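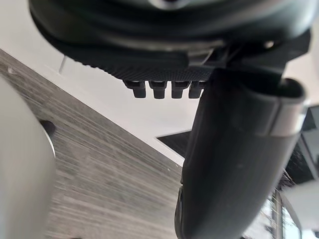
Support > Manuals > Hunach 200 Water Softener > Section 4: Programming and First Regeneration

4. PROGRAMMING AND FIRST REGENERATION

Complete Section 3 (Plumbing Connections) before starting. The bypass valve must be in the BYPASS position and the drain line must be secured at both ends. The brine line must be hand-tightened at the valve head.

Shares: 2 | Comments: 2

4.1 Before you begin

You will need:
- A hardness reading for the incoming water, in grains per gallon
- The iron reading, if the supply is a private well
- Salt pellets or solar crystals, enough to fill the brine tank one-third full
- A bucket
- A flat screwdriver

If the water report lists hardness in milligrams per liter, divide the number by 17.1 to get grains per gallon. Round up to the next whole number.

CAUTION: Do not use rock salt. Insoluble matter in rock salt collects at the bottom of the brine well and blocks the air check.

CAUTION: Do not plug the transformer into an outlet controlled by a wall switch. Loss of power for longer than the backup period resets the clock.

4.2 Setting the clock

1. Plug in the transformer. The display shows the software version for a few seconds and then flashes 12:00.
2. Press and hold SET until the hour digits stop flashing.
3. Use UP and DOWN to set the hour. Check the PM mark at the left of the display.
4. Press SET to move to the minutes. Adjust and press SET again.
5. Wait for the display to return to the home screen. The colon blinks when the clock is running.

NOTE: The clock does not adjust for daylight saving time. Change it by hand in spring and fall. A clock that is one hour off does no harm to the softener, but regeneration will start one hour early or late.

4.3 Entering the hardness value

1. From the home screen, press SET and UP together. The display shows HARD.
2. Enter the hardness in grains per gallon.
3. For well water, add 4 to the hardness value for each part per million of dissolved iron. A well that tests at 18 grains with 2 ppm of iron is entered as 26.
4. Press SET to store the value.

The controller calculates remaining capacity from this number and from the flow meter. A value set too low lets hard water through before the next regeneration. A value set too high uses extra salt and water.

NOTE: Dissolved iron above 2 ppm needs a separate iron filter ahead of the softener. Iron in the red, particle form fouls the resin at any level and must be filtered out first.

4.4 Setting the regeneration time

The factory setting is 2:00 a.m. No soft water is supplied to the house during regeneration. Hard water passes through the internal bypass so that taps and toilets continue to work.

1. From the home screen, press SET and DOWN together. The display shows REGEN.
2. Select an hour when little or no water is used.
3. Press SET to store.

If two softeners share one drain, set them at least three hours apart. If a lawn irrigation system is fed through the softener, which is not advised, keep its schedule clear of the regeneration hour.
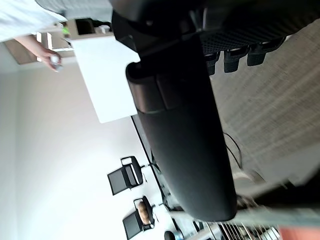

Reader note, Nazanin Asadi: Our dishwasher runs on a delay and starts at 1:30, so the last rinse was landing inside the regeneration window and the glasses came out spotted. I moved REGEN to 4:00 and the spots stopped. It might be worth adding dishwashers and washing machines with timers to the paragraph on irrigation.

Reply, Hunach Support: Accepted. The next revision will list delayed-start appliances. Until then, allow three hours between the start of any timed appliance and the regeneration hour.

4.5 Filling the resin tank

Fill the tank slowly. Fast filling lifts the resin into the upper screen and can pack it there.

1. Open the cold tap nearest the softener. Use a laundry sink or tub spout without an aerator.
2. Confirm that the bypass valve is still in BYPASS. Let the tap run until the water is clear, then close it.
3. Press and hold REGEN for five seconds. The valve motor starts and the display shows BW (backwash).
4. When the motor stops, unplug the transformer. The valve stays in the backwash position.
5. Turn the bypass valve one-quarter of the way toward SERVICE. Air leaves through the drain line.
6. Wait until a steady stream without air reaches the drain.
7. Open the bypass valve fully.
8. Plug in the transformer and check the clock.

CAUTION: Keep the drain line clear of the drain opening by at least 2 inches. An air gap is required by most plumbing codes and prevents waste water from being drawn back into the softener.

A small amount of resin fines may appear in the drain water during step 6. They look like brown or amber dust and should clear within a few minutes. If whole beads appear, close the bypass and see Section 7.

4.6 Preparing the brine tank

1. Check that the brine well cap is in place and that the float moves freely.
2. Pour water into the tank until it stands 3 inches above the floor of the tank. This is done only once. The controller adds the water for later cycles.
3. Add salt until the tank is one-third full. Keep salt out of the brine well.
4. Replace the lid.

In damp basements a hard crust, called a salt bridge, can form above the water line. Salt above the bridge does not dissolve and the level appears not to drop. Keep the tank no more than two-thirds full and check it monthly with a broom handle.

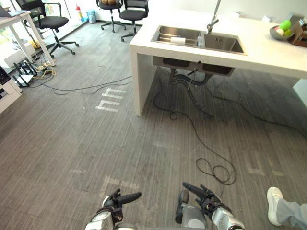

Break any bridge from above with light pressure. Do not strike the side of the tank. If the crust does not give way, pour a quart of warm water over it, wait, and try again.

4.7 Starting the first regeneration

1. Press and hold REGEN for five seconds.
2. Let the valve run through all positions: BW (backwash), BD (brine draw), RR (rapid rinse), BF (brine fill). A full cycle takes about 153 minutes at the default settings.
3. During BD, check that the water level in the brine tank is falling. Mark the level on the brine well with a pencil and look again after ten minutes.
4. During RR, check the drain for a steady flow.
5. At the end of BF, check that the float has shut off the water and that the tank is not overfilling.

If the level does not fall during BD, inspect in this order: brine line fitting at the valve head, brine line fitting at the float, injector screen, drain line for kinks. A loose fitting on the brine line draws air in place of brine and is the most common cause.

4.8 Checking the result

Run a cold tap inside the house for several minutes to clear hard water from the pipes. Test with the strip supplied. A reading of 0 to 1 grain is normal. The water heater still holds hard water and may take several days of normal use to change over.

Record the hardness setting, the regeneration hour and the date of the first cycle on the card inside the valve cover.

Manual part number 367, revised Sep 8, 2025. Continue to Section 5: Routine Care.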